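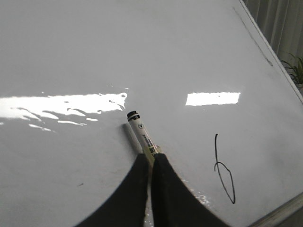
Writing task at the Brerneck open day: marker held in the two-finger gripper, view from the wrist camera.

What a handwriting demonstration should be required to show

I spent most of an afternoon in March at the open day of the Brerneck automation lab, and most of that time in front of one whiteboard. The lab had several stations running. There was a bin-picking cell, a cable-routing bench sponsored by Cotel, and a mobile base that followed a painted line past the coat racks. The whiteboard station drew the smallest crowd. It was also the only one where I learned something about the state of the equipment, and I want to argue that public demonstrations in this field should look more like it, with some changes.

The task is simple to state. An arm holds an ordinary dry-erase marker in a two-finger gripper and draws on a board. A monitor beside the station carried the wrist camera feed, and that was the view worth watching. From the side, an arm drawing on a board looks competent almost regardless of what it is doing. From the wrist you see the marker tip, the line and the contact between them, and errors become obvious.

Contact is where the difficulty sits. A marker needs light, steady pressure. Too little and the line drops out. Too much and the tip deforms or the barrel slips in the grip, and once the barrel has slipped, the controller's idea of where the tip is no longer matches the real position. A position-controlled arm with no force sensing can handle a perfectly flat, perfectly placed board. Boards are neither. The engineer running the station, Kęstutis Lukoševičius, told me the one they were using deviates from flat by 6 mm from corner to center, and that they chose not to replace it. I think that was the correct decision.

The second difficulty is the barrel itself. A whiteboard marker is a smooth cylinder, and two fingers touch it along two narrow regions. It can rotate about the line between those regions whenever the tip drags. Holding it at a slant, as the arm does, makes the drag direction matter: a pulled stroke is stable and a pushed stroke tends to pivot the marker. A closed loop contains both. When I watched the arm draw loops, the lower part of the curve was where I looked, and that is where I would tell any visitor to look.

One of the figures left on the board was a stem running down into a narrow loop, something like a thin numeral 6. The line weight was even along the whole length. I consider that a better result than it sounds. Even line weight through a change of direction means the normal force was being held reasonably constant while the tangential force swung around, and a person in the crowd with no background can check it by eye. Few demonstrations offer the public a quality measure that plain.

Then there is the lighting. The room had its ordinary overhead fixtures on, and a glossy board returns them straight into the lens. On the wrist feed there was a hard-edged rectangle of glare on one side and a large ragged patch on the other. The marker also throws a soft shadow. Any vision system that tracks ink by contrast has to cope with both, along with the residue of previous erasing. Many labs would have dimmed the room or hung a diffuser. Brerneck left the lights alone. A visitor from Drunex, standing next to me, called this careless. I disagree. Offices, classrooms and workshops have overhead lights, and a result obtained under a diffuser tells a prospective buyer very little about any of them.

My complaints concern what was left unsaid. The sign at the station gave one number, 3,932, described as strokes completed. It gave no definition of a stroke, no count of attempts and no criterion for completion. A number of that kind is decoration. When I asked, Lukoševičius was able to tell me more in two minutes than the sign did: of the last 70 runs, 19 had been stopped by an operator, most often for slip in the grip and less often for a lost line. That is a useful figure. It is not a flattering one, and I assume that explains its absence from the sign. It should have been in larger type than anything else at the station.

The same goes for autonomy. Visitors repeatedly asked whether someone was steering the arm. The answer varied by session – some were teleoperated for recording, some ran under a learned policy – and the only way to find out was to ask. A card reading "operator" or "policy", turned over between sessions, would cost nothing. Without it, a visitor who saw a teleoperated session goes home believing that the machine wrote by itself, and the lab has misled that person without making a single false statement.

I have heard the counterargument, most fully from people at Mwaipopo, who run larger public events than Brerneck does. They hold that an open day is outreach, that the audience is mostly families and local employers, and that failure rates discourage both. Local employers are exactly the group that needs the failure rate. They are the ones deciding whether to put money into a cell, and they already own machines that stop. A stoppage figure lets them compare. A smooth video does not, and they know it.

As for families, the child in front of me watched the marker pivot in the grip, watched the arm halt, and asked why it did not simply squeeze harder. Lukoševičius explained that the gripper was already near the force limit set for it, and that texture on the fingertips would probably help more than force. It was the best technical exchange I overheard that day, and it started with a stopped run.

I would ask three things of the next open day, at Brerneck or elsewhere. Put the wrist view on a screen large enough to read from the back. Post attempts and stoppages with the stopping rule written out. Mark who or what is in control. The flat board and the dimmed lights can stay in storage.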